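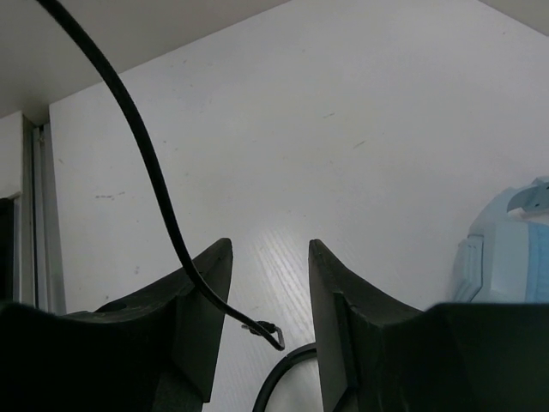

Irholm 300 Disc Storage Case

The Irholm 300 stores DVD and Blu-ray movies in sleeves, without the original keep cases. Each sleeve holds one disc and its cover sheet.

Capacity: 300 discs
Binder pages: 36 included, refill packs sold separately
Sleeve material: polypropylene, non-woven backing
Closure: two-way zipper
Colors: black, gray

Cover sheets from standard DVD cases fit when folded once. Steelbook inserts and booklets over 34 pages do not fit and should be stored separately. Box sets can be kept in order with the numbered index tabs.

Pages from the older Zerent 200 binder use a different ring spacing and are not compatible.

Refill packs ship from October.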